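Snacks Belong in a Paper Bag
By Renu Pal

Most people pack snacks badly. They grab a big plastic sack, drop everything in and wonder later why the chips are crumbs. I packed over 600 snack bags for school trips before I stopped working at the Escobedo center, and I still think a plain paper bag with handles is the best thing for the job.

A paper bag stands up by itself. You can leave it open on a table and use both hands for the food. Small packets are where people get careless. They weigh almost nothing, so they get tossed in first and end up under the juice.

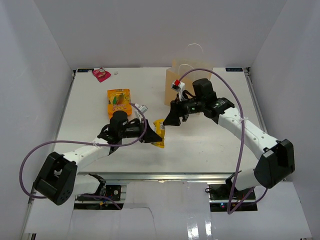 I put the small ones in last, and I put them in upright. A packet on its end takes up less room and is easy to find without digging. It also means a child can pull out one thing without emptying the whole bag on a bus seat.

The usual complaint is that paper tears. It does, if you load it with drinks – so carry the drinks separately. In November I filled bags for a two-hour ride and none of them ripped. 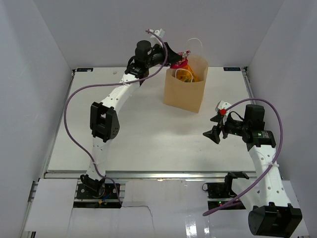

I also don't fill a bag past the rim. If the top packages have to be pushed down to fit, use a second bag. Folding the top over is fine for lunch at a desk, but for a trip I leave it open and keep the handles free. Bags cost very little, and a crushed package usually comes home uneaten.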